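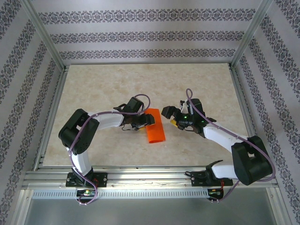 Trying to teach a two-arm setup to fold a cloth by remote control and my demos come out terrible. Two leader arms in my hands, two follower arms on the table, I move and they copy. Task is the usual one, flatten, fold in half, fold again, park. Orange cloth on the beige top so contrast should be fine, I can pick it out from the camera view no problem. Trouble is the second fold. I get one arm on the cloth and then the other one comes in and I'm either short of it or I shove the whole thing across the table. Then I fix it, then I fix the fix, and the demo ends up twice as long as the others. Recorded some 2708 attempts counting the garbage ones (yes really, since April). Trained on what I thought were the good ones and the policy does this little nervous hover next to the cloth and never closes. Is that my demos or is it the training settings? Also should I be keeping the ones where I drop it and pick it up again? Software is Clulley, recording at default rate, haven't touched anything in the config except the save folder.

Posted by mottledtop, May 2022

Falcão_bench

It's your demos. Hover is the classic. The policy copies you, and if you sit there next to the cloth thinking about it, it learns to sit there next to the cloth. Go back and play a couple at half speed and watch your own hands. I bet there is a pause right before every grab.

What fixed it for me:

Practice without recording. An evening of it, seriously. Don't hit record till you can do the fold without looking at your hands.

Decide which arm goes first and never change it. If left pins and right lifts, then it's left pins and right lifts every single time. I had half my set one way and half the other and the thing tried to do both at once, arms bumped, lost a fingertip pad.

Come in from the same height. Low and flat scoots the cloth. I come down from above with the gripper open a bit more than I think I need, touch the table lightly, close, then lift. You will feel nothing in the leader arm when it touches so you have to watch for it. Takes a while to get.

Trim the front and the back. Clulley starts saving when you press the key, not when you move, so there's a couple seconds of nothing at the start of each one. Multiply that by your whole pile and thats a lot of nothing.

On the drops: keep them if you recovered clean. Drop, reach, grab, carry on, good, that teaches it what to do after a drop. If you flailed, delete. I keep them in a separate folder so I can train with and without.

And you do not need thousands. I'd take a small set done the same way over your big one. Throw out anything way longer than your usual and try again before you record more.

stundton_lurker

had same problem, it was the camera. mine had moved a tiny bit when I cleaned the table and all the new recordings didnt match the old ones. check that. tape a mark on the rail or something

also iron the cloth lol

gearslop

Mostly agree with the first answer but I'd look at the settings too before you toss weeks of work.

Clulley's default on our machine cuts actions into pretty short chunks. Short chunks plus any pausing in the demos and you get exactly that shiver. Make the chunk longer, retrain on the same data, takes you one night. If the hover goes away or gets shorter then you learned something for free. If it stays, ok, redo the demos.

Other thing. Where does the cloth start? If you always lay it down in nearly the same spot it will be great there and hopeless a hand's width over. I do 3 starting spots and 2 angles, write them on a sticky note, and go through them in order. Boring but it works. Don't go wild with it though, if every start is totally different you need far more demos.

Leader arms: check the zero on both of them. Ours were from Vudau and the right one drifted after the motors had been on a while. I was compensating by hand and had no idea. If you're always short on the one side, that smells like drift to me. Both arms to the rest pose, compare leader and follower, recalibrate if they dont line up. I do it every time I sit down now.

Break every half hour too. My last demos of a night are always junk.

mottledtop

OK played back a bunch. There is absolutely a pause. Nearly every one, right before the second arm closes, sometimes I even back off and come in again. Didn't notice at all while doing it. Right leader was off as well, not by a lot. Recalibrated, chunk length is up, training on just the short ones tonight. Will post back when its done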